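Packing for the coast (again)

We're off to Vornasden in September and I have already started a list, which my sister finds hilarious. I can't help it! I love a list. Last time we went I took three jumpers, a proper coat and a pair of boots, and then it was 33 degrees all week and I lived in one pair of shorts.

So this year I'm being strict. One small bag each, nothing that needs ironing, and layers you can tie round your waist when the sun comes out.

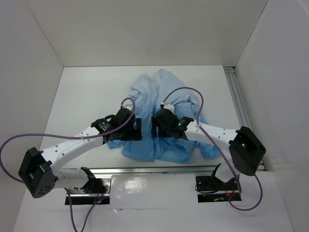 Thin, blue and creased already.

The bus from Grirkley takes ages and the windows don't open, so you want something light on your arms for when the air con is blasting (it always is). Then you get off at the harbour and you're boiling again. Tuncay Sarıgül, who had the room next to ours last time, wore a wool waistcoat the entire week and never looked bothered. I have no idea how.

As for the evenings, the wind gets up at teatime and we all sit outside Sönmez pretending we're not cold, because their fried mussels are worth it. A zip is what you need there, and cuffs that stay put while you eat.
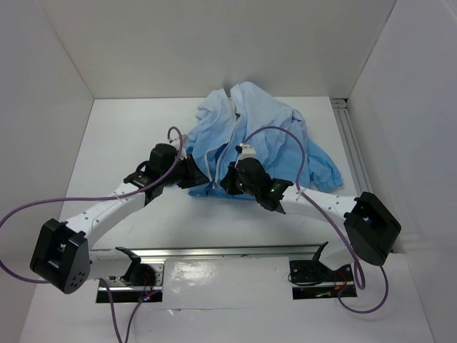

What I'm leaving at home

The hairdryer. The big book I've been "reading" since Easter. Every shoe with a heel, after what happened on the harbour steps. I'm still undecided about the travel kettle, so if anyone has stayed at the Cukora lately and knows whether the rooms have one, please tell me in the comments!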